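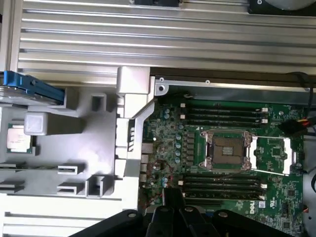 Grimport, March

A CPU socket is the connector that joins a processor to the motherboard of a computer. In desktop, workstation and server boards it lets the processor be fitted or replaced without soldering. The type used on many boards is the land grid array, in which the contact pins stand in the socket and the processor has flat pads on its underside.

Parts

The contact field lies in the middle of the socket. A metal load plate closes over the processor and holds it down at the edges, and a retention lever keeps the plate under pressure. On the Dell board shown, the load plate is raised on its hinge and the contact field is open. The processor, with its silver heat spreader and green substrate, rests on the gray plastic shroud to the left of the board.

Memory slots are normally placed close to the socket to keep the signal paths short. Boards with many slots often divide them into two banks, as with the black slots above and below this socket, four to a bank. Capacitors and chokes nearby smooth the supply voltage.

Shrouds and cooling

In workstations and servers, molded plastic shrouds guide air from the fans across the heatsinks. Most lift out without tools, and many have slots for cables. A heatsink sits on top of the processor with a layer of thermal paste between the two metal surfaces.

Removal and fitting

The computer is shut down and unplugged before the heatsink is taken off. The lever is then released, the load plate raised and the processor lifted straight up by its edges. Notches in the substrate match keys in the socket and allow only one orientation. The contacts bend easily and should not be touched. An empty socket is usually protected with a plastic cover.

Old paste is wiped from both surfaces with isopropyl alcohol before a new layer is applied. Heatsink screws are tightened a little at a time in a diagonal order.

See also: Heatsink; Memory module; Thermal paste

Entry by Effie Aitken, revised by Tanner Ouellet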